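How to Finish a Turned Wooden Ball With Oil and Wax

Posted in December by the Galindo Workshop Notes editor

So you've got a ball off the lathe and it's round enough to please you, and now it needs a finish. I do mine over two evenings, with the radio on and a cup of tea going cold somewhere behind me, and I'd encourage you not to hurry either!

Start with sanding. If the lathe left ridges, go back to a coarser paper and work up slowly, turning the ball in your palm as you go so you don't wear a flat spot into it. I finish at 400 grit. Wipe off the dust with a clean cotton rag, then wipe it again (there's always more in the end grain).

Next comes the oil. Put a little on a rag, rub it all over, and leave it for 15 minutes before you buff off whatever hasn't soaked in. End grain drinks more and goes darker, so give the two ends a lighter coat if you want an even color. Let it sit overnight on three upturned screws in a scrap board, and do a second coat the next evening.

Lay your oily rags out flat outdoors to dry. Never ball them up in the trash, they can catch fire on their own.

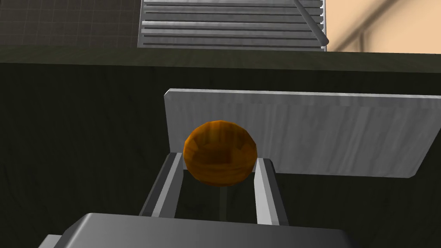
Marlow Road Turner wrote in to ask whether wax can go on the same night as the second coat. I'd wait until the surface no longer feels tacky, even if that takes a few days. Then rub on a thin layer of paste wax, give it 60 minutes, and buff with an old sock pulled over your hand.

Comments

sawdustpockets: The screw board saved me. I'd been using a jar lid and getting a ring every time.

Gredetti fan: Does this work on maple? Mine came out a bit yellow.

benchlight: Maple does that with oil. Try plain wax on a scrap first.

Contact: Galindo Workshop Notes, 607 Zirkgate | Copyright Galindo Workshop Notes | Back to top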